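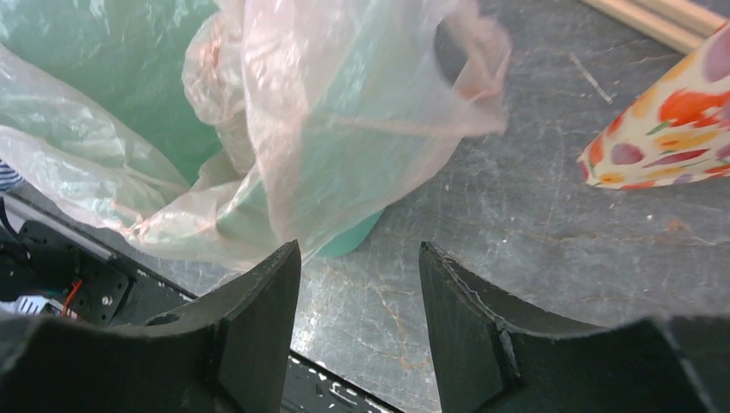 Small bin liners are changing at Surkis in September, and most desks and all the kitchens will notice. The supply closet has been stocking whatever the wholesaler sent, and the result is a shelf of mixed rolls in different sizes. The film on the thinnest ones is see-through and crinkles up as soon as it is opened out on a table, and under some lights it has a slightly pinkish cast. These bags are fine for paper and wrappers. They are not good for coffee grounds, fruit peel or anything with a corner on it.

From September we will order from one supplier, Trerkon, in two sizes only. The small size is for desk bins and bathrooms. The large size is for the kitchens and the copy room. Both come in boxes of 100, and the boxes will be kept on the second shelf of the supply closet with the size written on the front. The first order is 400 small liners, enough to get everyone switched over. Please use up the old rolls first. They are in a crate on the closet floor.

How to line a bin so it stays lined

Most of the complaints we get about liners come down to the bag slipping into the bin. Someone throws in an apple core, the bag goes down with it, and the next person is throwing trash against the bare side. The bins then have to be washed, and that takes much longer than changing a bag.

Open the bag all the way before you put it in. The thin film sticks to itself, so rub the top edge between your fingers until it separates, then shake the bag once to get air into it. Push the bottom of the bag down to the bottom of the bin with your hand. Fold the top over the rim the whole way around, with a few inches hanging on the outside. If the bag is too wide for the bin, gather the slack on one side and tie it in a knot outside the rim.
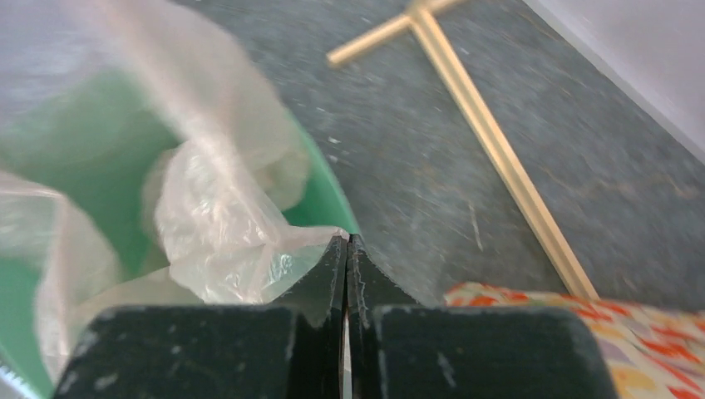
Translucent bag bunched up inside a green bin.

When a liner is bunched in the middle like that, pull it back up and spread it out before anything goes in. There is usually enough bag to reach the rim on every side. If there isn't, the bag is the wrong size and belongs on a smaller bin.

A few people have asked about keeping spare liners in the bottom of the bin, under the one in use. That's fine for desk bins. Two or three folded flat is plenty. Please don't do it in the kitchens, where the spares end up sitting in whatever leaked.

Changing and emptying

Desk bins do not need a new liner every day. If there is only paper in it, tip the paper into the blue recycling tub and leave the liner where it is. Kitchen bins get a fresh liner every evening, and the last person out of the kitchen after 9 should check that the lid is down. Tie the full bag before lifting it. The large bags go straight down to the dumpster on the Poulain side of the building — not in the hallway, and not next to the freight elevator.

Clean, empty bags can be saved. There is a box for soft plastic by the mail slots, and it goes to the Laro drop-off when it fills up. The drop-off takes grocery bags, liners that have not been used for food, and the film from around paper towels. It does not take anything sticky or wet, and it does not take bags with labels still on them. Flatten them if you can. A single crumpled bag takes up a surprising amount of room, and last time the box looked full when it was mostly air.

Bins

We are not replacing the bins themselves. The plastic ones are in good shape and a wash with dish soap and warm water takes care of most marks. Let them dry upside down before a new liner goes in, otherwise the bag clings to the wall and tears when you pull it out. If yours is cracked or has lost its rim, leave it outside the supply closet with a note saying which room it came from. There are spare bins in storage, though colors will not match.

If the new large liners turn out to be too short for the tall bin in the copy room, let the front desk know. We measured the bin without its inner ring — and it may need the ring put back in to hold the bag in place. The order can be changed until the end of the month.

Shares 2
Comments 9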